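The Desk Room in Bollthorpe
Gallery, updated Aug 13, 2026

Welcome to the gallery of our small room. My name is Guangming Deng, and together with Pacita Umali I look after the furniture of this place. Many people have asked me how the room is going, so I put everything on one page. English is my second language, please forgive the small mistakes.

The centre of our work was the desk. We wanted a long one, and we wanted it white, so that the room feels lighter in the grey months. Pacita made drawings of 4 different arrangements. In the first, the desk stood with its back flat to the wall, and she said it looked like a counter in a bank. I agreed with her after one evening of being stubborn.

The floor was my own favourite from the beginning. Arne Engelhardt offered to cover it with carpet, very kindly, and I said no, thank you. Wooden boards have a good colour beside white furniture. They are also easier to sweep, and I am the person who sweeps.

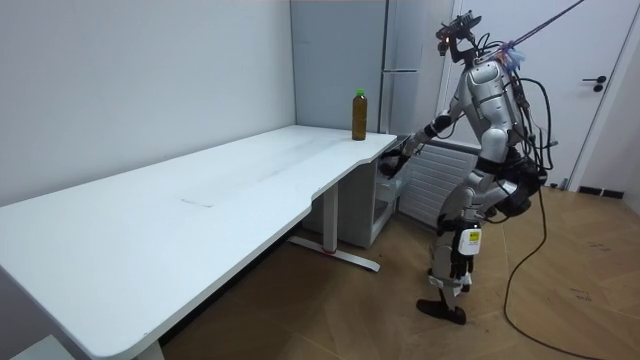 For the desk itself we looked at Felivow and at Dosmont before we decided. The Dosmont one had a nicer top but the delivery to Bollthorpe was very dear. Rocío Maldonado found us a second-hand one through her cousin's office, and we paid 50 dollars for it, plus a cake. It came up the stairs on its side, with two people at the bottom and me at the top giving advice which was not needed.

The corners were a small worry. On a long desk the far corner always becomes the place where things are left: cups, keys, letters from the council. Our rule is that the ends are cleared before anybody goes home. Till Engelhardt keeps this rule better than all of us. I keep it when he is watching.

Pacita still wants to try another angle for the desk in September. I have asked her to wait until my back has recovered from the last time. We will put felt pads under the legs first, as the boards mark easily and I have only just finished oiling them.

If you have a good lamp that you do not use any more, we would be glad to have it. A neutral colour would be best, grey or black, and please with a long cord. Rocío has the measurements of the desk and can send them to you. You can also leave a note for me in the Gerlach building, in the letter box on the left side, and I will answer when I am next in.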